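Notebook, block sorting project, Clarnside student workshop
July 19, 2022
Written by Gadisa Negash

Continued from the last entry. The task for this week is still the same: the arm must find the blocks on the board, go to the one we name by color, and touch it with the tip without pushing it away. Grasping comes later. I want the positions to be correct first.

In the morning I repeated the hand-eye calibration, because after the board was moved the old one was not good anymore. I used 28 poses. The first result looked wrong, and I found that two of the poses were nearly the same, so I removed one and took a new one with more tilt. After this the error was 5 mm at the far edge of the board and smaller near the front. Kahsay (our planner script, for those who join later) accepts the new file, but you must restart it completely. Reloading from the menu keeps the old numbers in memory. I lost almost one hour on this.

Then I lowered the approach speed to 7 percent and we tried the blue cube as target. I chose it because the top face is flat and the corners are easy for the detector.

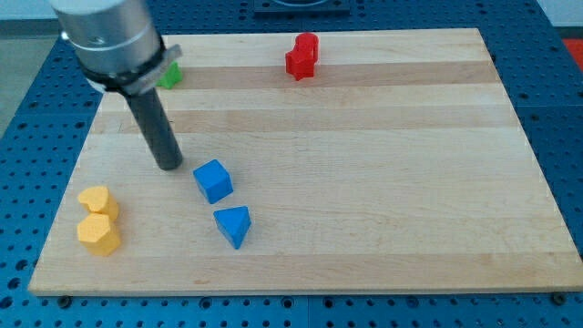
Tip over the board, just short of the blue cube. Yellow pair on the left, red at the far side.

What I noticed during the runs:

The heart and the pentagon are a problem when they are so close together. The detector gives one big yellow region and puts the center between them, so the target point is on neither block. For now I can move them apart by hand, but in the competition at Ondmont we will not be allowed to touch anything after the start signal. We need to split the region by shape.

The stripes of the wood also disturb the detection a little. The darker bands come out as weak yellow if the saturation limit is too low. I raised it to 100 and the false regions disappeared. I have not checked if the heart is still found in weaker light.

Green is difficult in another way – the arm hides it from some positions. I suggest that we take the picture for detection only from the home pose, and not again during the approach.

For the next session: write the shape split for yellow, and repeat the calibration check at the far edge. Please do not loosen the bolts at the front of the board. The team from Prundosberg asked for our block list, I will send it when the yellow question is solved.

Backup of today's calibration is in the shared folder, file name ends with "b". The one ending with "a" is the bad one, I will delete it tomorrow.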